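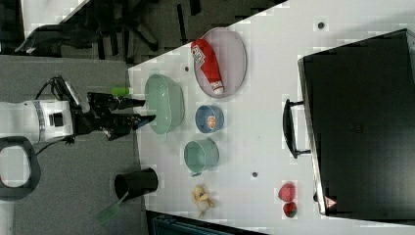
3.2 What people told us about the kitchen table

I went into the Prorkedcombe interviews expecting to hear about dinner. Norbert Kovács and I had written most of our questions around the evening meal, and we got a bit of that, but what our neighbours really wanted to talk about was mail (so much mail!), homework, tax receipts and who gets the chair by the heater.

Of the 87 households we visited in January, 16 said they hadn't eaten a meal at the table in the past week. I was floored by that. One woman told me hers was in use 365 days a year and then laughed, as she'd had toast on the couch that morning.

Figure 3. A pale green bowl at a white tabletop.

We sorted the answers into five kinds of use, following Gál's scheme with one change: I split "paperwork" from "schoolwork", as parents kept correcting me when I lumped them together. Ildikó Gál thinks I've made the categories too fine, and she may be right. Colour and finish hardly came up, though size did, over and over, mostly from people in flats. I come back to the flats in Section 4.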